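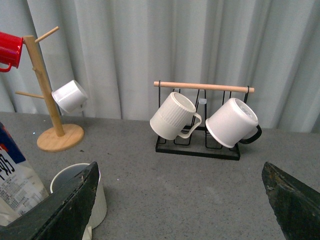
Tutorials / Perception

Finding free pegs with a wrist camera

March 13, 2023

If you've followed the earlier parts, your arm can already pick up a mug. Now for my favourite bit: getting the software to work out where a mug can go! We'll build a small peg finder in Brelto, and it runs happily on an ordinary laptop.

A wooden mug tree makes a great first target. On mine, two slim pegs are empty, one near the top of the post and one lower down on the left, while a red mug and a white one hang from the tree. Another peg shows up only as a round stub on the post, and that stub is where the fun starts.

Step 1. Mask the fingers
Both gripper fingers sit in the bottom corners of the view. Save a mask with the gripper open and load it before anything else runs:

brelto mask load fingers_open.png

Draw it a little generously. The left finger on my arm covers a good part of the off-white cup in front, and a tight mask leaves a dark rim that the detector loves to call a handle.

Step 2. Find the post
Fit a cylinder to the tree's post and keep its tilt. Don't force it upright — the wrist is hardly ever level, and the post leans quite a bit in my view. Set max_iter to 1,000. I tried 2,000 and got the same fit, only slower.

Step 3. Search along the post
Look for thin straight shapes that start at the post, and throw away any with fewer than 39 points. A peg facing the lens will be thrown away too, so list short round blobs separately as "maybe" and move the wrist sideways for a second look.

Step 4. Check each peg is free
Grow a box around each peg and test it against the mug shapes. White mugs against a pale curtain are hard going (the white handle on my tree nearly melts into it), so lower the edge threshold to 100 before you blame the model.

Step 5. Try the wire rack
Once the tree works, point the same code at a rack. Mine has two mugs leaning on it side by side, rims down, and the wire loops will give you plenty of false pegs. Csaba Vincze sent me a neat filter for that, which drops any shape that joins up with another at both ends. It's in the February release as loop_filter, switched off by default.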